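Zindov オープンコンテナ グレー|Husico 収納と作業台の道具

カテゴリ:収納・仕分け > フタなしコンテナ
この商品に合わせて見られているもの:Cantero 天板/Trirnley 仕切り

うちの店でいちばん地味で、いちばん長く売っている箱です。グレーで、フタがなくて、上が全部開いている。以上!と言って終わりにしたいくらいなんですが、それだと商品ページにならないと叱られるので、今回がっつり書き直しました。前のページは寸法と値段しか載っていなくて、問い合わせのメールに毎回同じことを返信していたんですよね。その返信をつなげたら、こんなに長くなりました。お茶でも飲みながらどうぞ。

まず、どんな人が買っているか

最初は倉庫用のつもりで仕入れました。ところが注文の中身を見ていると、手芸をやる方、模型の方、ネットで古本や古着を売っている方、子どものブロック置き場にしたい方、と見事にばらばら。共通しているのは「机の上に置いて、手を突っ込んで使う」というところでしょうか。棚にしまう箱を探している人は、たぶんフタ付きのほうが幸せになれます(フタ付きは隣のカテゴリにあります、そちらもよろしく!)。

Zindovは、しまう箱というより広げる箱だと私は思っています。中身をざっと入れて、見ながら選んで、取って、また戻す。フタを開けて、置き場所に困って、床に立てかけて倒す、あの一連の動作がまるごとなくなります。

それと、意外に多いのが「一時置き」です。届いた荷物、返事を書いていない郵便物、ボタンを付け直すシャツ、電池の切れたおもちゃ。行き先の決まっていないものって家じゅうに散らばりますよね。うちではZindovを一箱、行き先未定専用にしています。あふれたら片づける、というゆるいルールです。ゆるすぎてたまに山になりますが、床にあるよりはずっといい。

色はグレーです

よく聞かれるので見出しにしました。グレーです。白はないのか、黒はないのか、というメールをかなりいただくんですけれど、このシリーズで私が推したいのは断然グレーです。

白い箱に白い部品を入れると見えない。黒い箱に黒いケーブルを入れるとやっぱり見えない。グレーはどちらもそこそこ見えるんです。刺しゅう糸を入れているお客さまから、生成りも紺も見分けがつくので助かるとメールをいただいたときは、うれしくて事務所で読み上げました。透明な小袋だけは、どの色に入れても見失います。あれはもう袋のほうに色付きのシールを貼るしかない。

もうひとつ、部屋に置いたときの馴染み方。箱って、ひとつなら何色でもいいんですが、増えてくると急に部屋の主役みたいな顔をし始めます。グレーはその主張がやわらかいので、木の家具とも、濃い色の床とも喧嘩しません。

サイズと、机との相性

ここは真面目に書きます。

奥行きの外寸はほぼ300ミリ。口のところで測った数字なので、棚の奥行きぎりぎりで計画している方は、少し余裕をみてください。ぴったりの棚に押し込むと出すときに指が入らなくて、結局使わなくなります(私がやりました)。

合わせて使うことの多いCanteroの天板は、800×800ミリの正方形です。Zindovを奥に寄せて置いても、手前に作業する場所がちゃんと残ります。長方形の机をお使いの方は、短い辺の長さから箱の奥行きを引いてみてください。残った分が、あなたの肘とノートと飲み物の取り分です。

置き方は大きく二通りあって、箱を正面の奥に置くか、利き手と反対の側に置くか。私は断然、反対側派です。右手で道具を持ったまま左手で中身を拾えるので、袋詰めのときなんかリズムがよくなります。正面の奥に置くと、手前の作業を飛び越えて手を伸ばすことになるので、そでに糊がつきます。冬のセーターは特に危ない。

机の色については好みの世界ですが、写真は明るい木の天板と、濃いチャコールのカーペットの組み合わせです。グレーの箱がちょうどその中間の明るさになるんです。

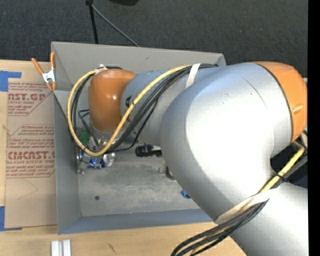
Soledad Cabelloは、箱は大きいほど散らかる、と譲りません。大きい箱を置くと安心して何でも放り込むようになるので、小さい箱をいくつも並べたほうがいい、というのが持論だそうです。フタがないのもほこりが気になるし、そもそも机の上に箱を常駐させること自体どうなのか、とまで言われました。

うーん、耳が痛い。でも私にも言い分はあります。小さい箱を並べる方式は、中に入れるものの種類が決まっている人には最高です。ネジだけ、ビーズだけ、切手だけ。ところが種類が決まっていない人がやると、どの箱にも属さないものが出てきて、それが机の上に直に置かれて、じわじわ増えていくんですよね。だから、大きい箱をひとつ置いて、その中でゆるく分ける。これが私の落としどころです。

ほこりについては完全に負けを認めます。何か月も触らないものを入れておくなら、Zindovは向いていません。布を一枚かけるという手もありますけれど、布をめくる手間が増えた時点で、フタなしを選んだ意味が薄れてしまう。毎日か、せめて週に何度か手を入れるものを入れてあげてください。

常駐の件は、使うときだけ机に載せればいいじゃない、ということで話がつきました。私は載せっぱなしですが。

Trirnleyの仕切りは買うべき?

いっしょに買ったほうがいいですか、というご質問、答えは「あとからで大丈夫」です。

箱だけで何週間か使ってみると、自分のクセが出てきます。手前にばかり物が溜まる人、四隅に細かいものが吹き寄せられる人、真ん中に大物をどんと置いて周りを使えなくする人。私は三番目です。クセがわかってから仕切りを入れると、最初から計画して入れるよりうまくいきます。先に仕切ると、その仕切りに合わせて物を選ぶようになってしまって、なんだか箱に使われている気分になるんですよね。

Trirnleyは3枚入りで、置き方は自由です。全部使う必要はありません。うちの事務所では一枚だけ入れて、片方を「これからやる」、もう片方を「終わった」にしています。発送の作業ではこれがいちばん速かった。残りは引き出しで眠っていて、たまに下敷きとして起こされます。

家にある空き箱で代用するのも、もちろんありです。お菓子の箱、牛乳パックを切ったもの、使わなくなったペン立て。私の母はプリンの空き容器を並べてヘアピンとクリップを分けていて、これがけっこう使いやすそうなんです。商売としては悔しいけれど、まずは家にあるもので試してみてください。

使い方いろいろ

お客さまや身のまわりで見聞きした使い方を、思いつくままに。

発送の準備。注文ごとに商品をまとめて、伝票を上に載せて、箱ごと机から机へ。上が開いているので、伝票が立ったまま入っているのが遠くからでもわかります。緩衝材も同じ箱に入れてしまうと、あれがすぐ幅を取って中身が見えなくなるので、緩衝材は別の箱にするのがおすすめです。

毛糸。編んでいる途中の玉を入れておくと、転がって椅子の下に行くことがありません。糸が箱のふちを越えて出てくるだけなので、引っ張っても玉は箱の中でころころしているだけ。猫のいる家では保証しません。

ジャガイモと玉ねぎ。これは私。台所の隅で、紙袋を敷いて使っています。芽が出る前に気がつくようになりました。フタ付きの箱のときは、開けるのがちょっと怖かったです。

子どもの工作材料。片づけなさいと言わなくても、投げ込むところまでは遊びのうちに入っているらしく、わりと戻ってきます。ただ、のりのフタが開いたまま戻ってくることもあるので、のりと絵の具だけは別に預かったほうがいいです。

旅行の荷造り。持っていくものを何日か前から放り込んでおいて、当日の朝に鞄へ移す。充電器だけは当日まで使うので、箱にメモを入れておきます。このメモごと忘れたことがあります。

家計のレシート。月ごとに封筒に入れて、封筒ごと立てる。封筒だけだとスカスカで倒れるので、このときは仕切りの出番です。ようやく!

フリマの売り物。家を出る前に中身を詰めて、会場ではそのまま台の上に置いて見てもらうという方がいらっしゃいました。上からのぞけるので、お客さんがわざわざ手に取らなくても何があるかわかるそうです。値札は中身につけるより、箱の外側に一枚どんと貼るほうが売れるとのこと。勉強になります。

お手入れ

ふだんは中身を出して、からぶき。食べ物を入れた日や、のりがこぼれた日は、固くしぼった布で拭いて、よく乾かしてから戻してください。隅にたまった細かいゴミは、ひっくり返して底をとんとん叩くのが早いです。新聞紙を敷いてからやりましょう。床でそのままやると、カーペットの上ではあとが大変です。濃い色のカーペットだと糸くずが本当に目立ちます。

シールを直接貼ると、はがすときに泣きます。ラベルを付けたい方は、紙に書いてクリップで留めるか、貼ってはがせるテープを使ってください。私は油性ペンで「4月」と書いてしまった箱をずっと使っていて、年じゅう4月です。

よくいただくご質問

重ねて使えますか?
中身を入れたままの積み重ねはおすすめしていません。フタがないので、上の箱が下の中身に乗っかる形になります。棚板を一枚渡すか、横に並べてください。

重いものを入れても大丈夫?
机の上でちょこちょこ使う範囲なら心配いらないと思いますが、工具をぎっしり詰めて片手で持ち上げる、というのはやめてください。箱より先に腰が心配です。二つの箱に分けましょう。

机に傷はつきませんか?
引きずれば、どんな箱でもつくときはつきます。木の天板の方は、持ち上げて動かすか、薄いフェルトを敷いてあげてください。Canteroをいっしょに買ってくださった方には、フェルトの端切れをお付けしています。色は選べません、ごめんなさい。

天板だけ欲しいのですが。
もちろんどうぞ。脚は付いていないので、お手持ちの脚や台に載せて使ってくださいね。

店頭で見られますか?
ショールームというほど立派なものはないのですが、受け取りの方には入口の棚で現物を見ていただけます。お昼どきは私がひとりで店番と荷造りをしていることが多いので、お返事が遅れたら荷造り中だと思ってください。声をかけていただければ出ていきます。

まとめて買うと安くなりますか?
なります。ただ、最初からたくさん買うのはあまりおすすめしていなくて、まず一箱使ってみて、足りなかったら追加、という買い方がいいと思います。箱が余ると、余った箱をしまう箱が必要になるので……。

送料と返品

送料は一箱でも、仕切りと合わせても、一回のご注文につき800円です。天板は大きいので別の便になり、ご注文のあとに金額をお知らせしています。金額を見てからやめていただいても大丈夫ですよ。

思っていたより大きかった、という返品がときどきあります。写真や寸法だけだと感覚がつかみにくいですよね。新聞紙を同じ大きさに折って、置きたい場所に一晩置いてみるのがいちばん確実です。朝起きて邪魔に感じなければ買い。つまずいたら、置き場所を考え直してください。

未使用のものでしたら返品をお受けしています。先にメールをください。届いたときの外箱に入れて送り返していただけると助かりますが、捨ててしまった場合は、手近な段ボールでかまいません。

組み合わせの目安

はじめての方:Zindov グレーを一箱。まずはこれだけ。
机ごと整えたい方:Zindovと、Canteroの天板。脚のサイズを先に測っておくこと。
発送作業の方:Zindovを二箱とTrirnley。片方は緩衝材専用に。
すでにお持ちの方:追加の前に、いまの箱の底に何が沈んでいるか、いちど見てみてください。私は先週、なくしたと思っていたメジャーを見つけました。買い直したばかりだったのに!

在庫は毎朝、店を開けるときに更新しています。「入荷待ち」になっているときは、メールをいただければ届き次第お知らせします。

Husico 収納と作業台の道具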